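We use cookies to improve your experience on this site. By continuing, you accept our Cookie Policy.

Inside Karetti's travel camera repair desk

May 25, 2024

Karetti has repaired compact and mirrorless cameras for travelers since it took over the Ondrejka workshop. The service manager agreed to speak with us about what customers should expect before the fall travel season.

The desk received 241 cameras last year, and about 30 of them needed a new shutter. "Sand is the most common cause of damage," the manager said. "A fixed-lens camera goes to the beach in a pocket, and the lens barrel takes in whatever the pocket holds."

Owners are asked to remove the memory card and strap before sending a camera in. Batteries should stay at home unless the fault concerns charging. "We have our own batteries for testing — please keep yours," the manager said.

Asked about older models, the manager was cautious. Parts for the Nerkow range remain available, but the Clirkska viewfinder will no longer be repaired after September. "We regret that decision. The supplier closed, and we could not find a second source at the same quality."

Estimates are free and remain valid for 41 days. Owners who decline the repair pay return postage only.

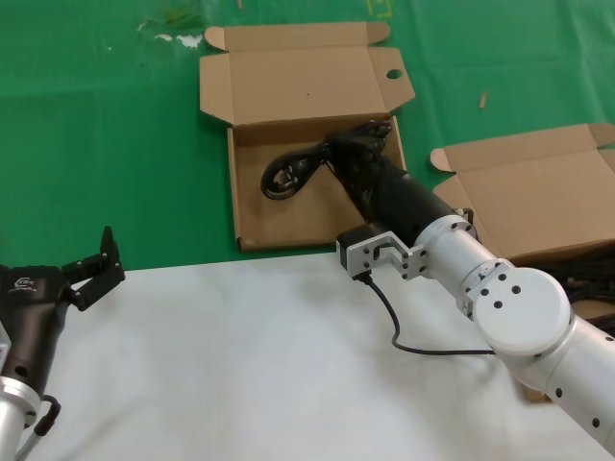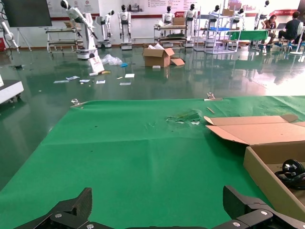
An open cardboard box on a green cloth, in both views.

2 comments · 30 shares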